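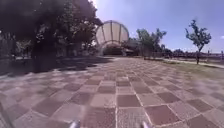

Stirville support replied that a shadow shouldn't stop a Pundari, that they had never had one refuse a shadow before, and could we please check the wheels for string.

Ticket 187
Product: Pundari outdoor sweeper, Escobar navigation package
Site: Rikthorpe, paved plaza in front of the canopy
Opened: Tuesday, May 17, 2022
Status: Open, workaround in place
Subject: Stops at the edge of the tree shade, won't sweep the left side unattended

Customer message

Thank you for getting back to us so fast. I did check the wheels for string and there was some, wound around the right one (kite string, I think, or the stuff they tie balloons with), so that was a fair question and I'm glad you asked it. I cut it all off with kitchen scissors and spun the wheel by hand and it turns nicely. The machine still stops in the same place though, so I'm going to write the whole thing out for you from the beginning and you can skip whatever you already know.

We bought the Pundari to sweep the plaza in the mornings. It's a big open area of square tiles laid like a checkerboard, reddish brown and a paler pinkish gray, with large trees along the left as you face the white canopy and grass down the right. From a sweeping point of view it ought to be the easiest floor in the world. There is no furniture out there at that hour and the tiles are wide. My husband said when we signed for it that if a robot couldn't do this one it had no business in anybody's kitchen, and I've thought of that remark a fair few times since.

On overcast mornings it does the whole thing and parks itself, and I come out to a clean plaza with my coffee, and I can't tell you how lovely that is! On sunny mornings the trees throw a great dark shadow across the tiles, quite ragged along its edge, and the Pundari comes up to it, slows down, stops, and shows "DROP AHEAD" on the panel. There is no drop. I have walked over that spot more times than I can remember. It waits, backs up, turns, tries a little farther along, and says it again. After enough of that it gives up on the zone and goes off to sweep the sunny side a second time, so by the time I get there half the plaza is spotless and the other half hasn't been touched.

If I walk next to it and press Resume each time, it will go into the shade and sweep perfectly well in there, until it meets one of the flecks of sun that come through the leaves, and then we have the conversation over again.

Things I tried before writing in:

Turned it off and on.
Cleaned the front sensor windows with the cloth that came in the box, and again with a damp one.
Emptied the hopper, in case it was heavy in front and tipping its nose down.
Redrew the map on the tablet with the whole plaza as one zone.
Started it from the canopy end going the other way. It stopped at the shadow from that side as well, coming out into the sun.
Started it at dusk. No trouble at all, but it finished after dark and I didn't like it out there by itself.

Stirville support, first reply after the above

Thanks for the very complete notes. Stopping from both sides is useful to us. Please open Settings, then Escobar, then Floor, and tell us what Surface Contrast is set to. Please also send the event log. Hold the two panel buttons until it beeps, and it will copy to the memory stick under the lid.

Customer message

Surface Contrast is at 1000. Is that high? It looks high, but the slider doesn't have an end marked on it, and I didn't set it, so I have left it alone until I hear from you. The log is attached. It took me three tries to get the beep because I was letting go too early. You might put in the booklet that it's a long hold, as I had decided the thing was broken and had gone in to find the warranty.

While I was out there I had a chat with the fellow who hoses down the steps, and he asked me whether these things can really do the work yet or whether I'm just walking a very expensive dog. I didn't have a good answer. It does sweep, and it sweeps better than I do in the grout lines, which I would never have guessed. The part it can't manage is knowing that a dark patch is only a dark patch, and any child would know that. So I'm putting the question to you, too, if there's somebody there who likes that kind of question.

Stirville support

1000 is the factory value for plain concrete. On a two-color floor it makes the machine suspicious of every strong change in brightness, and a hard shadow is the strongest one on your site. Please lower it to 15, save, restart, and run one sunny morning with someone present. Leave the physical bumper and the stop button enabled. Please don't switch off Drop Detection to get around this, even though the menu allows it.

On your other question, speaking as a support desk and not as the sales side: open sweeping is close to being a job you can hand over. Anything with light that changes, or things left lying around, still needs a person within reach. We would tell a café or a workshop the same.

Customer message

Set to 15, saved, restarted. Results from the next sunny morning, and I stayed with it the entire time with my chair and a book.

It went straight into the shade on the first pass. I actually clapped. It slowed a little at the edge, as if it was thinking it over, and then carried on. It also crossed back out without stopping. The flecks of sun under the trees didn't bother it either.

But (you knew there was a but) it then drove off the tiles on the right-hand side and onto the grass. It has never done that before. The pavement is rather worn over that way and the tiles sort of blend into the softer ground, and I suppose that with the setting so low it no longer sees any difference between the two. It got a wheel into the turf and spun, and I lifted the back end and walked it home like a wheelbarrow. There's no damage that I can find, and a little bit of grass in the brush, which I pulled out.

So at the high setting it's afraid of shadows, and at the low one it thinks the lawn is more plaza. Is there something in between, or do I need to make the edges plainer for it? I have a length of garden edging in the shed but I don't love the thought of people tripping over it.

Stirville support

Please don't put down edging. Two changes instead.

First, on the tablet, draw a keep-out strip along the whole grass side, one tile wide. You will lose that row of sweeping, but the map will hold the machine back even when the camera can't find the border.

Second, split the plaza into two zones, shade side and sun side. Escobar lets each zone carry its own Surface Contrast. Put 15 on the shade side only and leave 1000 on the sun side. Draw the dividing line well out into the sunny tiles, farther than the shadow reaches at the hour you run it. If the line falls on the shadow edge you will be back where you started.

Customer message

Well, that took me an evening, because my finger is bigger than a tile on that tablet, but I got there with the eraser end of a pencil (the pencil works, you might pass that on). Two zones and a keep-out strip down the right.

First sunny run: both zones completed, no stops. It stayed off the grass. The row next to the lawn isn't swept and I did it with a broom, and it took me hardly any time.

Second sunny run: completed, one stop. I had started it early, when the sun was lower, and the shadow reached out past my dividing line. It said DROP AHEAD right there on the sun side. I pressed Resume and it was fine. My own fault for being keen.

Third run, overcast: completed, no stops.

Fourth run, sunny, started at 10 as I should have: completed, no stops, though somebody had left a cardigan under the canopy and it tried to sweep it up. The cardigan is in the office and has been washed.

My worry now is the time of year. The shadow isn't going to keep still for us. By October I expect it will be lying somewhere else entirely, and I'd be redrawing that line every couple of weeks, and if I'm doing that I'd like to know whether the machine can be taught to do it for itself.

Stirville support

Glad to see the runs. The current Escobar release doesn't move zones with the season. We have passed your request to the people who write it, together with your logs, and we've no release to promise you. For now, please redraw the line when you get your first false stop at the normal start time, and save a copy of each map under its month so you can load it again next year.

We have also corrected our own notes, where it said that shadows don't stop a Pundari. We are sorry about the string.

Customer message

No need to be sorry, there was string!

I'm happy to leave it like this for now. I told the fellow with the hose that the answer is yes for the sweeping, most mornings, so long as I'm near enough to hear it beep, and no for picking up a cardigan. He said his hose never needed a map. I still have the row along the grass to do by hand, and I've started keeping the broom in the office for that so I don't have to go home for it.

Please keep the ticket open until I've been through one full change of season with it. Also, could you tell me the part number for the side brush? The turf bent a few of the bristles and I'd like to have a spare in before the leaves come down.

Stirville support

Ticket kept open as asked. Side brush and a spare sensor cloth added to your account, no charge for the cloth. When you fit the brush, the arrow faces forward.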